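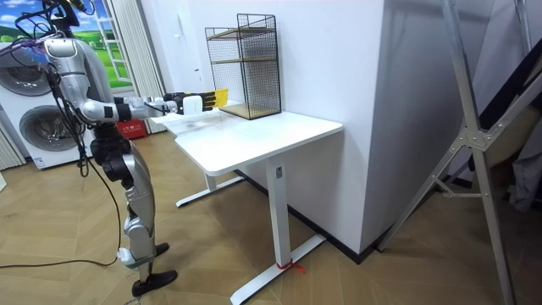
Project Architect – Residential Extensions and Alterations
Jaton Architects, Jinddale

We are looking for a project architect to join our office of 10. Most of our work is on older houses: kitchen and family room additions, attic conversions, and the repair of porches and windows. We also take on a small number of new homes each year.

You would run two or three projects at a time, from the first measured survey through to the end of construction. The first is likely to be the Adugna house, a brick house getting a new stair and a two-story addition at the back. Drawings are under way and we expect to apply for the permit in August.

The work includes:
Measuring existing buildings and drawing them up
Preparing permit and construction drawings
Meeting with clients, often in the evening
Weekly site visits and written site notes
Checking contractor payment requests 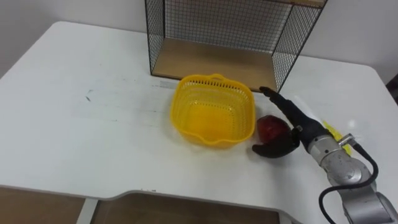 You need to be a licensed architect, or within a year of finishing your exams, and have worked on at least 2 houses that have been built. You should know wood framing well and be able to draw a detail by hand when a builder asks for one on site. Experience with masonry repair would help – we do a lot of it. A driver's license is required.

The position is full time, 39 hours a week, with paid vacation and health coverage. Most sites are within an hour's drive and mileage is paid.

Send a resume and up to 10 pages of your own work to Leanne Treloar at the Jinddale office. Please say which parts of each project you did yourself. Interviews will be held in person, and second interviews include a visit to our Turnero Street site.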